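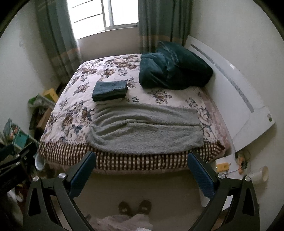 Bedroom with double bed, floral bedspread and gray-green curtains.

Print this page
E-mail this page

Ferka Linen and Bedding Reuse Project
Progress report to the Ochoa Fund, second period

1. Where we stand

The project collects used bedding, washes and mends it, and passes it to households moving into unfurnished or part-furnished homes. This report covers the months from April through August. It follows the headings in the grant agreement, except that storage now has its own section. It took up more of our time than we planned for.

We agreed to supply 799 bedding sets in this period. We supplied 999. A set means a bottom sheet, a top cover of some kind, a blanket, two pillowcases and two towels. Pillows are counted separately because we buy them new.

The extra sets came mainly from one source. The Skisus guesthouse closed in May and gave us its whole linen room. Most of it was plain white cotton in good condition. We do not expect a gift of that size again, and we ask that the higher figure not be used as the base for next year's target.

2. Collection

Collection runs from the Ferka depot and from the drop-off point in Hotura. The Hotura point opened a month late. The lease was ready on time but the door had to be widened for the carts, and the landlord wanted his own contractor to do it.

Household donations fell in June and picked up again in August. We saw the same pattern last year. People clear closets before school starts and when the weather turns, and very little comes in between.

The mix of items is still uneven. We receive more bedspreads and heavy comforters than we can place, and too few fitted sheets. Fitted sheets wear out at the corners and most people throw them away before they think of giving them. We changed the wording on the collection flyer to put sheets first. It is too early to say whether this has helped.

We stopped accepting feather comforters in July. They take three dryer cycles and still come back damp in the middle, and two had to be discarded after they soured in storage. The drop-off points have a sign about this, but feather comforters are still left outside after closing.

3. Washing and mending

Washing is done in our own machines at the depot. One of the four washers was out of use for most of June with a failed drain pump. We sent the overflow to a commercial laundry and paid by weight. The cost is shown under repairs and outside services in the attached budget sheet, and it accounts for nearly all of the overspend on that line.

Fleece blankets are now washed in cold water and dried on low. We had been running them with the cotton, and they were coming out stiff and covered in lint. Separate loads mean a longer day, so the first shift now starts at 7 a.m.

The mending table handled hems, split seams and missing buttons on comforter covers. Items with large stains or thin patches are cut down. Sound parts of worn double sheets become crib sheets and pillowcases, and the rest goes for rags. We have stopped trying to patch printed bedspreads. The patches showed, and families were choosing other items instead.

4. Distribution

Referrals came from housing offices, two shelters and a school. Each household gets an appointment and picks its own bedding from the shelves. In the first period we packed sets in advance, and a good number came back because the size was wrong or the family already had half of it. Since the change, returns have dropped to almost nothing. Appointments take longer, and we can see fewer households in a day.

Bed sizes remain the most common problem. Referral forms often say "double" for anything wider than a twin. We now ask for the measurement across the mattress, in inches, and the housing offices have added a box for it on their form.

We tried home delivery for people who could not carry a load on the bus. The fund set aside money for 100 deliveries and all of them have been used. Demand was highest among older tenants in Hotura, where the nearest stop is a long uphill walk from the new apartments. There is a waiting list. We have carried on with a small number of deliveries using our own van, when it is free.

5. Storage

The upper floor at the depot is full. Winter comforters came in through the summer and had to be kept until there was a use for them. We rented a second unit in August on a month-to-month basis. It is dry but has no shelving, so the bags are stacked and the ones at the bottom are hard to reach.

We would like to move money from the unused training line to pay for shelving. A change request is attached. No increase in the total grant is needed.

6. What households told us

We ask one question by phone a few weeks after the visit: is there anything you needed that you did not get? The most common answer was a mattress protector. We do not stock these, as used ones cannot be passed on and new ones were not in the budget. Curtains came second. Many of the apartments are let with bare windows, and tenants on the ground floor had been hanging sheets over them. We had been turning curtains away at the door. We began accepting them in August, lined or unlined, provided they come in pairs.

Several people asked for a bag to keep the spare bedding in. We now give out the zip bags that the new pillows arrive in.

7. Next period

Work planned through the winter:

- Fit shelving in the second unit if the change request is approved.
- Replace the washer with the failed pump. The repair has held so far, but the machine is the oldest of the four.
- Purchase new mattress protectors in twin and double sizes, to be given out with each set.
- Hold a sheet collection in Hotura before the cold weather.
- Agree on a fixed monthly number of deliveries with the housing offices.

The target we propose is 799 sets, the same as for this period.

8. Attachments

Budget sheet, change request for the training line, revised referral form, quote for shelving.

Questions about this report can be sent to the project office at the Ferka depot.

Print this page
E-mail this page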